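Notizen zum Vortrag, Regeln am Robotertisch
September
Von Hanne Hjaltested

Guten Morgen. Langsam sprechen, erst Wasser trinken. Ich danke Nanna Grímsdóttir für die Einladung nach Zoncombe.

Erste Regel: Vor jedem Durchgang ist der Arm neben der Tischplatte, und alle Gegenstände liegen schon. Wer noch etwas zurechtrückt, der hat den Start nicht freigegeben.
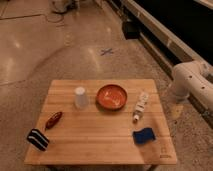
Zweite Regel: Die Freigabe macht eine Person, und sie sagt es laut. Bei Mogensen haben wir das früher mit Handzeichen gemacht, das war nicht gut. Ívar Juhl hat dann 400 Protokolle gelesen, und in 6 davon fehlte der Name. (Pause, Frage an den Saal: Wer gibt bei Ihnen frei?)

Dritte Regel: Solange der Arm über dem Tisch arbeitet, greift keine Hand hinein. Auch nicht schnell, auch nicht für einen Schwamm.

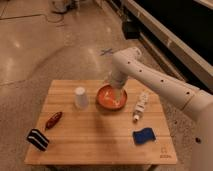

Vierte Regel: Was über die Tischkante ragt, wird ins Protokoll geschrieben und erst nach dem Stopp bewegt. Darüber habe ich mit Washington Bragança lange gestritten. Falls noch Zeit ist, die Tabelle aus Grelodlow zeigen. Fragen bitte am Ende.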